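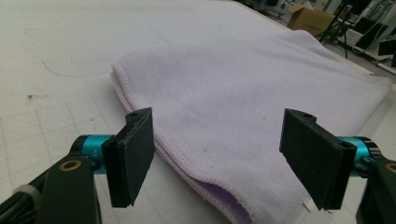
Zilgate supporters on the coach insisted the Plundcombe open day would be worth it for the changing rooms alone, and one reader has since written in to say we should have stayed for the penalty shoot-out. We paid to park, then joined 302 people filing past the away bench, newly padded. The stadium tour took in 1,770 seats and one working tap. Urerside's mascot turned up at the wrong end and was cheered anyway. The next one is in August, pitch permitting.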